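Ticket: Birnasora-App rechnet Portionen falsch um – Rezept „Obstschale" betroffen

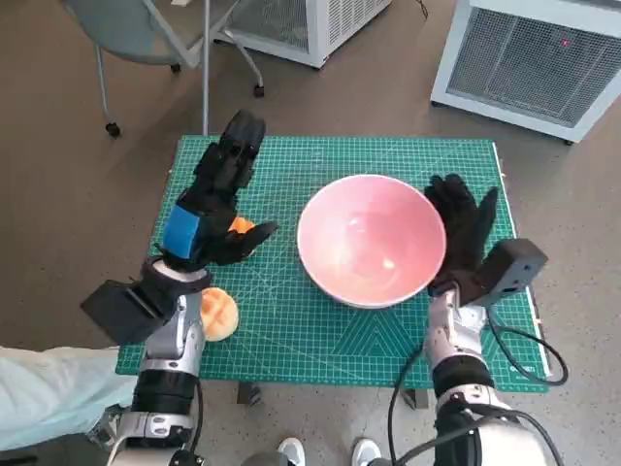 Was passiert

Hallo liebes Support-Team, ich nutze Birnasora seit März für meine ganzen Rezepte und bin eigentlich total begeistert! Aber seit dem letzten Update spinnt die Umrechnung. Mein Obstrezept ist für 30 Leute angelegt (Vereinsfest), und wenn ich auf 38 hochstelle, macht die App aus 1000 g Melone plötzlich 329 g. Also weniger statt mehr – da wird doch keiner satt.

Was ich schon probiert habe

- App beendet und neu gestartet: nichts.
- Cache geleert: danach stimmte es genau einmal, beim zweiten Öffnen war der Fehler wieder da.
- Rezept kopiert und die Kopie umgerechnet: gleicher Quatsch.
- Am Laptop über den Browser: da passt alles (!), nur auf dem Tablet nicht.

Nachtrag, 19 Uhr

Ich glaube, ich hab's eingekreist. Sobald die Synchronisierung mit Hivside an ist, kommt der falsche Wert. Schalte ich sie aus, rechnet die App sauber. Meine Einkaufsliste liegt aber komplett bei Hivside, ganz ohne ist also blöd.

Könnt ihr mal schauen, ob da beim Abgleich was durcheinandergerät? Das Protokoll vom Tablet schicke ich gern mit, ich müsste nur wissen, wo ich es finde – im Menü hab ich nichts gesehen.

Liebe Grüße und danke schon mal!

Kontakt | © Brarnonix | Nach oben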